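Ghost contact (robot simulation)

Ghost contact is a class of fault in simulated robot manipulation in which the physics engine reports contact between two bodies whose visible surfaces do not meet, or reports no contact between bodies whose visible surfaces do. The term is used mainly for bimanual assembly cells, where two arms share one workspace and grasp detection depends on contact signals. The best documented case is the Ellurach fault, found in the Jernura simulation package and described by Oisín Kavanagh in a report dated 9 August 2026.

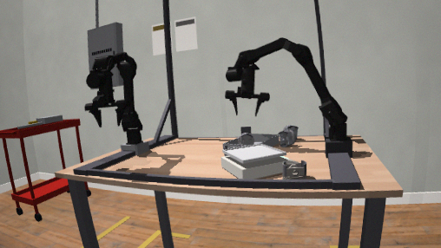 Terminology

The word "ghost" refers to the collision geometry, which is normally hidden when a model is displayed. Most simulators keep two shapes for each body. The visual mesh is what appears on screen. The collision mesh is a simpler shape, often a box, a cylinder or a set of convex pieces, and is the only one the contact solver uses. When the two differ by more than the solver's contact margin, the behavior of the body no longer agrees with its appearance.

A ghost contact should be distinguished from penetration, in which two collision meshes overlap because the solver has failed to push them apart. Penetration is a solver error. A ghost contact is a modeling error and persists at any time step.

Two forms are recognized. In the positive form, the collision mesh is larger than the visual mesh and the robot is stopped by, or closes on, something that appears to be empty space. In the negative form, the collision mesh is smaller or displaced, and a finger passes through the visible surface before meeting resistance.

Background

Jernura is a simulation package for two-arm tabletop work. It was written to train and test control programs before they are run on hardware. A Jernura cell consists of a worktable, a pair of arms with parallel two-fingered grippers, and a set of loose parts to be picked, turned or stacked. The hardware counterpart of the cell is built by Munau, which supplies the arms, the bases and the controller.

The package imports part models through a converter called Liew. Liew reads a design file, writes the visual mesh without change, and produces the collision mesh by splitting the part into convex pieces. The number of pieces is limited by a setting in the import file. In the release affected by the fault, the default limit was 4.

Convex splitting works well for plates and blocks. It is less accurate for curved brackets, for flanged fittings and for any part with an opening in its side. With a low limit, a curved bracket is covered by a few straight-edged pieces that fill part of its inner curve, and a side opening may be closed over completely.

The Ellurach fault

Discovery

Ellurach is the name of a test sequence in which one arm picks up a curved metal part and the other steadies a cylindrical fitting. A control program had been trained in simulation for 2000 episodes and was judged ready for transfer. On the Munau cell, the gripper closed at the inner side of the curved part, reported a failed grasp, opened and tried again. The program did not recover. After several attempts the finger struck the part at approach speed and drove it across the table into the second arm, which entered a protective stop.

No person was inside the cell. One fingertip was bent and the wrist of the second arm had to be recalibrated.

The first review blamed the force threshold of the gripper. The threshold was lowered and the sequence was run again with the same result. Kavanagh, who had joined the review to check the calibration, replayed the simulated episodes with the collision meshes shown in place of the visual ones. The simulated gripper had been closing on the corner of a convex piece that stood clear of the real inner curve. The program had learned a grasp that existed only in the collision model.

Extent

A second search covered the full set of logged trials. Of 200 simulated grasps drawn from the log and checked by hand, 49 depended on contact with a point outside the visual mesh. Nearly all involved the curved part or the fitting. Plates and rectangular blocks gave no ghost contacts, although one stacked pair was found to rest on the contact margin with a thin gap below the upper plate. That gap had no effect on the grasps and was recorded as a separate, minor defect.

Cause

The report separates the immediate cause from the conditions that allowed it to pass.

The immediate cause was the default piece limit in Liew. The limit had been set low to keep simulation speed high, and was carried over from an earlier release in which all parts were box-shaped. The import log did contain a warning that the volume of the collision mesh exceeded that of the visual mesh, but the warning was written at the lowest level and was hidden in normal use.

Three conditions contributed:

Success in simulation was scored from contact signals alone. A grasp counted as valid when both fingers reported contact and the part rose with the gripper.

Rendered views were used for inspection, and these showed only the visual meshes. At normal viewing distance the gap between finger and part was too small to attract attention.

Part position was not varied enough during training. The curved part was always placed with its inner side toward the same arm, so the false grasp point was always within reach.

Failure sequence on hardware

The report gives the events on the Munau cell in the following order.

1. The arm moved to the learned approach point and began to close the gripper.

2. The fingers reached the commanded width without the expected rise in force.

3. The controller returned a failed grasp. The program had met this state very rarely in training and had no useful response to it.

4. The program repeated the approach with a small sideways correction each time. The corrections added up and were not cleared between attempts.

5. The finger met the side of the part while the arm was still moving at approach speed.

6. The part slid into the second arm, whose joint torque monitor triggered the stop.

Step 4 was treated as a fault in its own right. A retry counter existed in the controller but was disabled whenever an external program held control.

Detection

Ghost contacts are hard to find by watching a simulation, as the displayed motion usually looks plausible. Methods in use include the following.

Mesh comparison. The distance between the visual and collision surfaces is sampled across the whole part. Any point above a set limit is flagged at import. This is the cheapest method and needs no motion data.

Contact projection. Each contact point in a recorded episode is projected onto the visual mesh, and the distance is logged. A steady offset in one region of a part points to a modeling error; scattered offsets more often point to the solver.

Overlay replay. The episode is played back with both meshes drawn, one of them semi-transparent. Overlay replay is slow and depends on the viewer, but it was the method that exposed the Ellurach fault.

Probe test. A thin simulated rod is pushed toward the part from many directions and the stopping distance is recorded. The same test can be done on hardware with a touch probe, which also reveals errors in the design file itself.

Corrective measures

The release of Jernura that followed in October raised the default piece limit and made it depend on the shape of the part. Parts with side openings are now refused unless the user supplies a collision mesh or confirms that the opening may be closed. The volume warning was changed to an error.

Scoring was also changed. A grasp is valid only if both contact points lie within the contact margin of the visual mesh. Programs trained under the earlier rule are marked in the log and cannot be exported without being scored again.

On the hardware side, Munau enabled the retry counter in all control modes. After a failed grasp the arm withdraws to a clear height, discards any accumulated correction and approaches at reduced speed. When the counter reaches its limit, both arms stop and an operator must release them.

Limitations of the findings

The report covers one package, one converter and one pair of arms. It does not show how common ghost contacts are in other simulators, and the grasps chosen for hand checking came only from episodes scored as successful. Negative ghost contacts would tend to appear among the failures and were not searched for. Kavanagh notes that the figure should therefore be read as a result for that log and not as a general rate.

The effect of the higher piece limit on training time was measured only for the Ellurach sequence. Users with many curved parts have reported slower runs – in some cells slow enough that the older limit was restored by hand, which brings back the original fault unless the new scoring rule is left on.

See also

Collision mesh
Convex decomposition
Contact margin
Protective stop
Simulation-to-hardware transfer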